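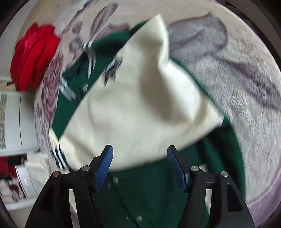 Karthorpe Garment Returns / Fold & Finish Bench / shared notebook

July 9, 2021

Okay, catching up, this one's going to be long. The Urow line did its first full shift on flat goods without anybody hovering over it, and I spent most of mine on the hand-held gripper doing the stuff the Urow can't do yet (meaning anything with sleeves).

The green and cream one is my problem child. Jacket, sweater, whatever we end up logging it as, I've gone back and forth. Striped trim on the green, a big soft cream panel that bunches up the second you look at it wrong, and a button that the pads love to find. I like it as a test garment because it's annoying in so many ways at once! If I come at the cream from the hem with the pads wide open I can usually get a decent pinch. Come at it from the side and I grab green and cream together and have to start over.

Things I want to remember about working this way:

Open wider than feels right. I keep trying to half close the pads on the way in, the way I would with my own fingers, and then I just push the cloth ahead of me.

Slow down near the fabric. I'm fast everywhere, it's a habit from four years on the returns table, and when I play my runs back the cream is a smear. Whoever trims clips after me is going to get sick of that.

Plush blankets are harder than the table. The garment sort of sinks in and the pads pick up fuzz along with the hem. I don't want to switch to the table only, though, people fold on beds at home and the Kairys folks want both.

Ridged pads beat the smooth ones we had in April. Wipe them between garments.

Tally for the day was 31 runs I'd keep. The target everybody quotes is 2000 for the whole bench, so go ahead and do your own math, I did mine over lunch and then had a second sandwich.

Now the part I said I'd write down after the talk in the break room.

We used to have five people on flat goods. Today there were two, one feeding and one checking stacks, and the other three were back here with me or over on repairs. Nobody's hours got cut and I believe the people who told us that. But the floor sounds different. Flat goods was where you talked. You could fold pillowcases for three hours and hear about somebody's whole divorce. The feeder stands at the far end of the Urow now and the checker is at the near end, with all that noise in the middle, and they wave at each other. I asked how the shift went and got "quiet," which is a funny word for it with the blower running.

On the plus side, wrists. Mine quit aching sometime in the spring and I'm not the only one. The checker said the same thing, and she's been wearing a brace as long as I've known her. She also said she's bored, so put that down too.

The gripper work is odd in its own way. I've folded sweaters since I was a kid and never once thought about how. Now I have to do it with two blue pads, and I've had to take my own fold apart: which corner first, where I let go, when I smooth. Half of what I do is smoothing, I had no idea! You can't smooth with this thing very well. I've started using the back of the black frame for it, which works on wool and snags on anything loose, so please don't copy me until I've asked if it messes up the recordings.

Pay grade question is still open. The job sheet still says "folder" for all of us, and the bench people think running the gripper all day should count as something else. I think so too. Two of us already get called over when the Urow jams, and that isn't on the sheet either. I said I'd bring it up again at the next floor meeting and I'm writing it here so I can't wiggle out of it.

Goditz sent word that their site is getting the same line and wants to know what we'd do differently. My answers so far: put the feeder and the checker on the same side. Rotate the gripper bench every couple of hours, because your thumb goes before your patience does. Let the folders pick the test garments, we know which ones are mean. And tell people what the recordings are for on day one. We found out in bits and there was a sour couple of weeks that didn't need to happen.

Leftovers:

- left-hand pad feels loose at the pivot, snugged it up, check again before first run
- need more things with cuffs, we're heavy on T-shirts
- red cloth stays out on the blanket next session, I want clutter in there
- ask Kairys whether a dropped hem counts as a failed run or gets its own tag
- the Urow checker wants a stool
- blanket to the wash, it's shedding on everything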